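Two-arm drawer task, teaching by hand vs. remote

vultomo_fan
We're teaching our two-arm setup a job with a small cabinet and a yellow corn cob, all by remote control. I have 197 demos so far. Is that enough, or should I switch to moving the arms by hand?
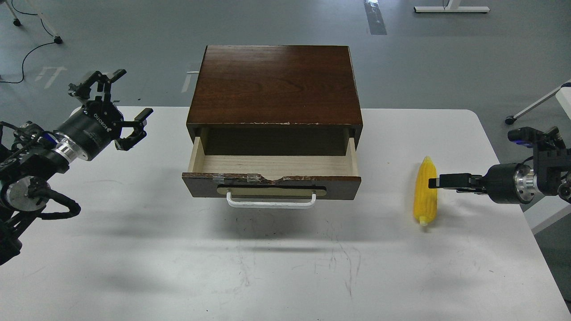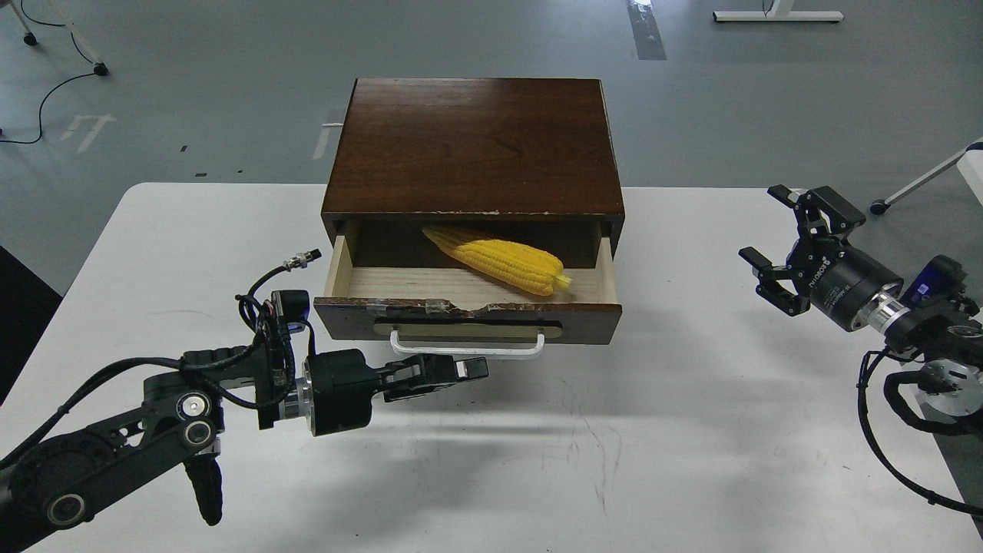

Same cabinet and same corn in all four.

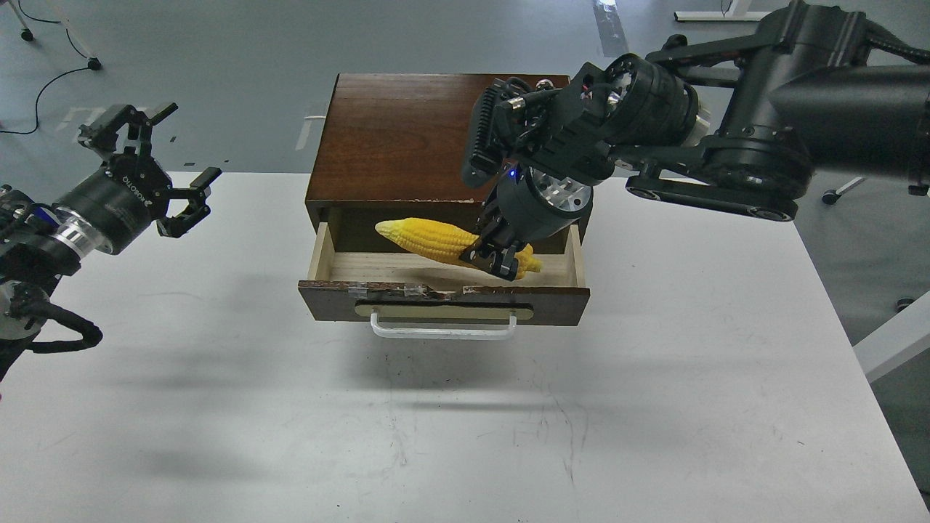
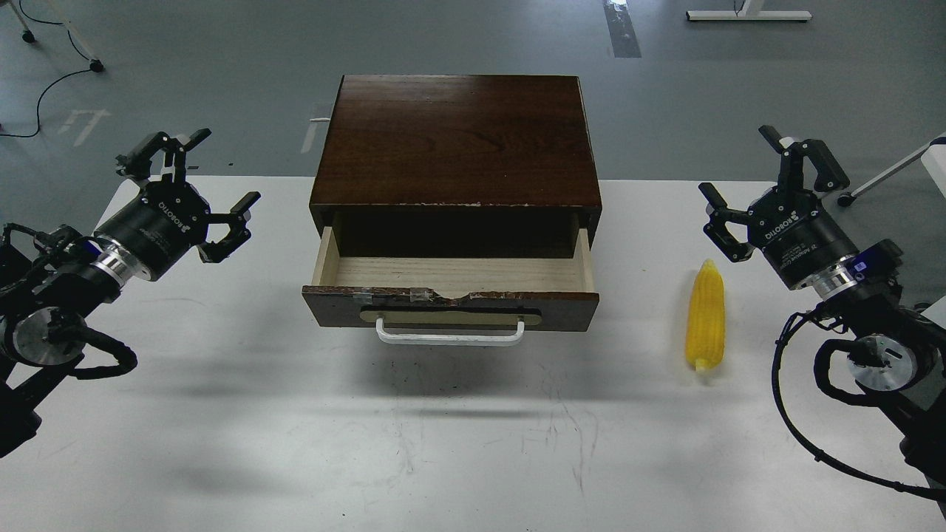
nigam_bench
Remote control is fine, but 197 is low. I stopped at 1,520 on a similar job.

vultomo_fan
That's weeks of work for me.

relletti2
Disagree with nigam. Move the arms by hand and you need fewer — the motions come out smoother.

nigam_bench
By hand, your own arms end up in the camera view. Two arms at once is also hard for one person.

relletti2
Fair on the two arms. I'd still vary the drawer opening before adding more demos.

1,626 views | 3 shares

Comments
tapedrawer: Following.
oldgrip: Delete the bad runs first.

Contact | © Stuladard Forum | Back to top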